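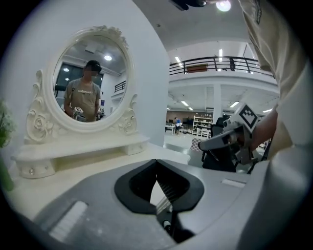

In Praise of Painted Furniture

Nov 17, 2018

I want to stick up for paint. Whenever somebody in my corner of the secondhand furniture world puts a brush to an old dresser, a chorus starts up about the poor wood underneath, and I have read the same argument so many times that I could type it in my sleep. Wood good, paint bad. Well, I love painted furniture, I love it glossy, and I love it best when it has roses on it!

Let me start with what paint does in a room. I live on the north side of my building, and from September until spring the bedroom gets a thin, gray sort of light that dark wood just swallows. A cream or off-white piece hands it back. I swapped a brown chest for a painted one two years ago and the whole wall woke up. I paid $148 for it at Plesow, the big secondhand barn out past the highway, and I still think of it as the best money I have spent on this apartment (the lamp I bought the same day was a mistake, but never mind).

Then there's carving. People assume paint hides it, and with a thick, lazy coat it can. A decent coat does something lovely, though. Take away the stripes and swirls of the grain and your eye goes straight to the shapes: the edge of a petal, the curl of a scroll, the little shadow under a leaf. Gloss helps even more, since every raised bit catches its own small shine. I know matte chalky finishes are what everyone wants at the moment. I've tried them. They look soft and pretty for a month and then they look like they need a wash.

The serious objection is value, and I'll be fair to it. If you own a rare piece with its first finish still on it, please leave it alone and call someone who knows. But most of what turns up in the barns and on the curb was made in large numbers for ordinary bedrooms. A dealer at Ustico once showed me a stripped vanity at $800 and a painted one, near enough the same shape, at $200. The stripped one had patches of three different woods and a line of old filler down one side. Its maker may well have meant it to be painted from the start! Plenty of cheap furniture was, and stripping it is the real rewrite.

I also think there's some snobbery in this, and a bit of it is aimed at anything frilly. Roses, curved fronts, sparkly knobs: these get called fussy, while a plain oak box gets called honest. I like a plain oak box fine. I just don't see why a thing you sit at every morning to brush your hair shouldn't be a little bit fancy.

So if you've got a tired old piece and you've been scared off by the chorus, go ahead. Clean it twice, sand it lightly, use a primer, and wait longer between coats than you want to. Keep the old knobs in a jar in case you change your mind.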